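Lost hats and odd socks get a table of their own

If you've lost something black and made of fabric in the past few months, I may well have had it in my hands this week. Our lost property sort-out at Fadham started on Wednesday and I went along to help, mostly because I'm still missing a scarf (no luck yet!).

Dzintra Tamošiūnaitė has been running the whole thing and she's very strict about labels. If there's a brand name on it, it goes in the book, because that's what people remember when they ring up. KELME was one of mine - a little woven tag with a paw print over the name, on something soft and black.
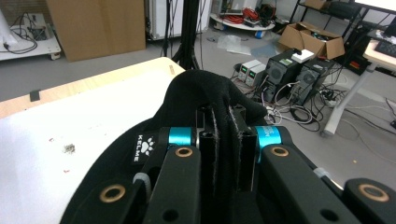
The book is up to 155 entries now and we haven't touched the umbrellas. Gloves and socks are the worst of it, as you'd guess, and singles are being kept until the end of the month in case the other one turns up. Coats are on the rail by the door, and anything with a name sewn in gets a phone call first.

Hats have done rather better. Dalia Priedītis thinks they should be shown off properly and I'm with her, a hat looks so sad at the bottom of a carrier bag. There's a gold wire stand for them, and a black bucket hat with a small eyelet in the side that I'd quite happily take home myself.

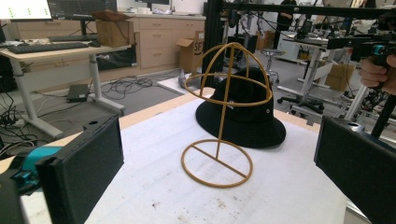
Anyway, you can come and claim your things any day next week between 10 and four. Bring a bag, and be ready to describe what you've lost before Dzintra lets you near it. Whatever is left after that goes to the Darwish charity shop, apart from keys and glasses, which stay with us until the autumn.

July 27, 2022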